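Pundside Sorting Cell 2: Monthly Safety and Work Practice Inspection
Site: Tallthorpe
Date: 10/23/19
Previous inspection: July
Type: routine, with follow-up on staffing changes

Ratings: OK / Action / Not checked

1. Access and floor

1.1 Walkway to operator station clear. OK
1.2 Floor marking visible on all sides. Action. Tape worn through at the north corner. Replace.
1.3 Cables outside the walkway. OK. Re-check after the scanner is moved.

2. Stops and guarding

2.1 Emergency stop at operator station tested. OK
2.2 Emergency stop at packing bench tested. OK. Button cover is stiff. Lubricate or swap.
2.3 Arm holds position on stop. OK. Five stops made, no drift seen.
2.4 Restart requires manual reset at the station. OK
2.5 Reduced speed active with a person inside the marking. OK

3. Work at the cell

The cell took over first sorting of mixed returns in July. Staff who used to sort by hand now load the table, clear rejects and handle items the hand can't grip. The comments below come from the shift log and from talking with operators on both shifts.

3.1 Load height and reach. Action. Operators load from one side only and reach across the table for the far corner. Two reported sore shoulders by end of shift. Allow loading from both sides when the arm is parked.
3.2 Reject rate. The log shows 183 rejects for the period, 42 of them thin, flat items. Each one means a walk to the table. This walking was not in the original job estimate and should be added.
3.3 Job rotation. Action. The posted rotation is not followed on the late shift. Same person at the station for up to 5 hours. Supervisor to enforce the limit in the work instruction.
3.4 Attention. Operators describe long waits with short bursts of work. Several prefer to do bench repacking between calls. Permitted if the station alarm can be heard from the bench. Alarm volume not checked this time.
3.5 Manual sorting skills. Bench staff hired after July have not been trained on the hand-sort procedure. Action. Needed for downtime cover.

4. Hand and table

4.1 Fingers and thumb free of cracks and loose parts. OK
4.2 Fingertip wear. OK. Within the limit on the Štěpánek gauge card.
4.3 Table surface flat, no tears. OK
4.4 Edge rail bolts tight. OK
4.5 Contact force on soft covers. OK. No dents on test items after the run.
4.6 Item spacing at load. Action. Small items are being set down touching each other. Work instruction calls for a gap on all sides.

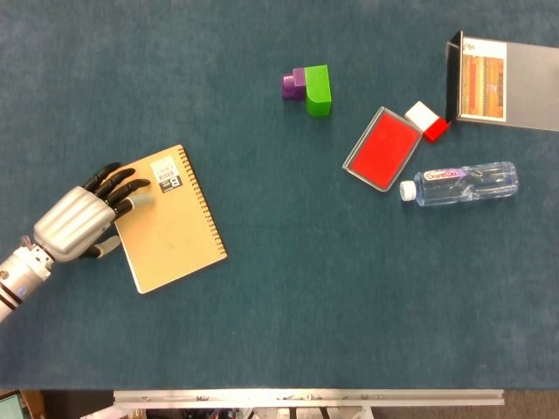 Item 4.5: fingertip on the cover of the spiral notebook. Item 4.6: white and red cubes touching, upper right.

5. Paperwork

5.1 Work instruction at station is the current version. Action. Old version still in the holder. Remove.
5.2 Training records for all operators on file. OK, except as noted in 3.5.
5.3 Ulla log export complete. OK. Reject reasons are still typed as free text. A fixed list would make 3.2 easier to track.

Open actions carry over to the next inspection. Items 3.1 and 3.3 go to the shift supervisor first. Item 3.4 stays open until the alarm has been checked from the bench with the packing line running.

Tallthorpe Site Safety | Contact the safety office | © 2019 Pundside | Back to top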